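The brochure for the folding cell promises that it will "free people for more valuable work". I have read that phrase in the paperwork of so many firms that I now look for it first, the way you look for the service charge on a bill. At Vosport, which packs gift stationery for shops that would rather not do it themselves, the more valuable work turned out to be standing next to the folding cell.

I went to see it in October. The packing floor is up a flight of stairs above a tyre wholesaler, and employs 40 people in a quiet month. They make up small gift sets, mostly for children: a box, something to write with, something to keep it in, a sleeve or ribbon if the customer pays for one. The boxes arrive flat. Somebody has to fold them, and until last year that somebody was a person on a stool with a rubber thimble.

Gobnait Carroll did it for eleven years. She can still make up a box while looking at you and talking about her sister's kitchen. Her old target was 235 an hour for the plain ones, fewer for anything with a tuck lid, and she says she met it without much thought until her thumbs began to ache. The firm gave that ache as one of its reasons for buying the machine, and I don't doubt that it was sincerely meant. It was also the reason that came first in the letter to staff. The saving in wages came on the second page.

The cell was put together by Ledar, a small supplier that leases the equipment and charges for support by the month. Eoin Ó Dálaigh, who runs operations at Vosport, is more frank about it than I expected. He told me the first quarter was dreadful and the second merely poor. The arms have to be shown how to deal with each new shape of box, and the shapes change whenever a customer's designer has an idea. 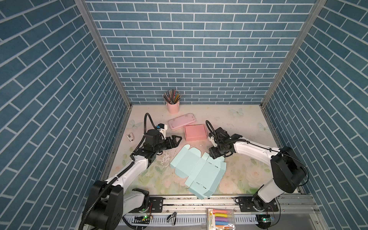
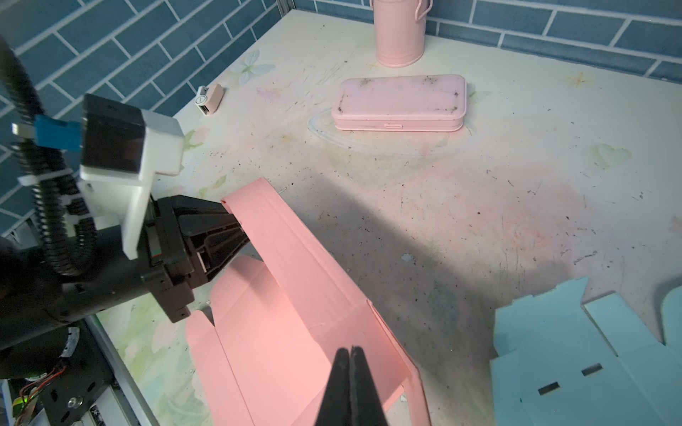
Carroll's complaint is about the card, and she made it before the lease was signed. Card has moods, in her words: it bows in damp weather, it springs back at the crease, and a tab that went in sweetly all morning will refuse after lunch. A blank like the light blue one, with its panels and flaps spread out in a sort of cross and one end tilting up off the mat, is to her a job for eight fingers and two thumbs. The arm on the left has two fingers to bring to it. She was told that the software would make up the difference. Sometimes it does. On a good run the cell goes at a steady pace through the plain boxes, slower than she was but without tea breaks, and Ó Dálaigh has the graphs to prove it. On a bad run it crushes a corner, and someone must lift out the spoiled box, smooth the next blank and press a button to say that all is well.

That someone is now called a cell attendant. There are three of them per shift, Carroll included. Tarık Güler, who came from the loading bay, likes it. He has learned to teach the arms a new fold, he has a certificate from Ledar, and he got a rise. He is 24 years old and would like to leave Vosport with a trade, and I think he may. Carroll's pay has stayed where it was, and the hourly bonus has gone, there being no longer an hourly count with her name on it. She reckons that she is bored for the first time in her working life. Her thumbs are better.

Nobody was sacked. The management repeat this often, and it is true. It is also true that the agency workers who used to come in before Christmas were not asked back, and that agency workers do not appear in the figure for redundancies. Sioned Gwilliam, the union's branch secretary, keeps her own list. She would like the firm to publish its spoilage alongside its output. In one week she was shown 3232 boxes as the total folded, and it took her two emails to learn that 168 of those had been finished by hand.

I put this to Karine Simard, who looks after the Vosport account at Ledar. She said that human help was part of the design, and that the share would fall as the system saw more boxes. Perhaps it will. She couldn't give me a date, and the lease doesn't mention one. Vosport pays the same each month whether the share falls or not.

Before I left, Carroll took a flat blank from the reject tray, one with a white stress mark along the fold, and made it up while we waited for the lift. She put it with the good ones. Ó Dálaigh is now considering a second cell, to put the pencils in.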